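The Didenko Reader in Moral Philosophy, Student Edition
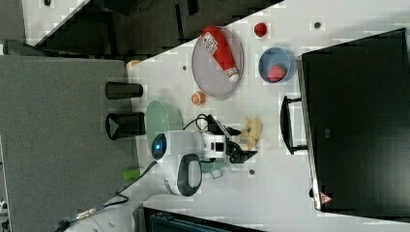 Lovton, 30 March 2019

If you have ever tried to teach a first course in ethics out of a stack of photocopies, you will know why we were so happy when Halyna Pasichnyk brought us the plan for this book. She had been handing out her own packets at Tinitz for years, with little notes in the margins, and her students kept asking where they could buy a proper copy. Well, now they can!

The Didenko Reader is a single paperback volume of 28 readings on duty, promising, blame and the moral standing of strangers. Each one comes with a short introduction written in plain words (no Greek, no Latin, and hardly any footnotes), and each is followed by a page or so of notes on the argument, pointing out where a careful reader might want to slow down. The readings are kept short on purpose, and most can be finished in one sitting with a cup of coffee.

We are especially fond of the middle section, on promises. It starts with the old question of whether a promise made to someone who has since died still binds you, and then it wanders – in the best way – through deathbed wishes, wills, and the small favors we agree to without much thought. Halyna has a real gift for picking pieces that disagree with each other, and she leaves the disagreement standing so that a class has something to chew on.

The student edition has the same text and page numbers as the library hardcover, so a class can use the two side by side. The paper is a bit lighter, the margins are wide enough for pencil notes, and the binding is sewn, so the book will lie open on a desk without a fight. The glossary at the back has 165 entries, from "acts and omissions" to "weakness of will," and it has been gone over again from start to finish for this printing.

A word on what the book leaves out, as teachers do write to ask. There is very little on political theory and nothing on the philosophy of law, both of which have a companion volume of their own on the way in September. Medical ethics comes up only in passing.

The first printing was 2000 copies, and orders of any size are welcome, from one book for your own shelf to a set for the whole department. Teachers who are thinking of using it for a course may ask us for a desk copy; please tell us the name of the course and when it begins. Orders go out from our Ustham warehouse, and we pack them ourselves, so do add a note if you would like the books sent to a school office or held back until term starts.

Paperback, sewn, with glossary and index. Edited by Halyna Pasichnyk.

Related items
The Didenko Reader in Moral Philosophy, Library Hardcover
Teaching Notes for the Didenko Reader
Promises and the Dead: Four Lectures
A Short Guide to Writing Philosophy Papers
Tinitz Papers on Blame and Forgiveness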